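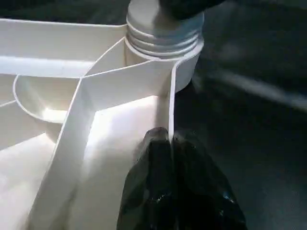
Re: [desk-tidying] Trays with odd-shaped compartments, any good?

Hello all,

Kálmán Antal wrote:
> Has anyone on here used one of those moulded trays with the
> dividers already built in? I've got a drawer that's all pens,
> glue and little bottles, and I can't decide between a tray like
> that and a set of separate boxes. The Bulard one looks nice but
> it's 15 quid and I don't want to find nothing fits.
>
> Also, do the round bits do anything useful?
>
> Kálmán

I've had a white plastic one on my desk since January, so I can answer at least some of this! Mine's a Norkoven, but I think they're all much of a muchness. It has straight dividers in some places and curved ones in others, which looked a bit daft to me in the shop (why would I want a semicircle?) but the curved corner is the one I use most. You can sweep paper clips up the side with a finger and they come out, where in a square box they get stuck in the corner and you end up tipping the whole thing over.

The round holder is good for anything tall and narrow. I keep a bottle in mine and it stays upright when I bump the desk — I do that a lot. Do measure your bottles first, though. My old glue pot was 5 mm too wide and had to go and live on the windowsill.

What I'd grumble about is the big compartment. Everything without a home ends up in it, and at the moment that means two tape measures, stamps and a key I can't identify. If you like things strict, separate boxes might suit you better. I had the Moges ones before this and they were fine, only they slid about every time I opened the drawer.

White does show ink, by the way. Washing-up liquid and an old toothbrush gets most of it off.

How deep is your drawer? The walls on these are fixed, so if it's a shallow one I'd check the height before you spend the 15 quid. You can borrow mine for a weekend to try it if you want, just give me time to empty it.

Cheers,
Jo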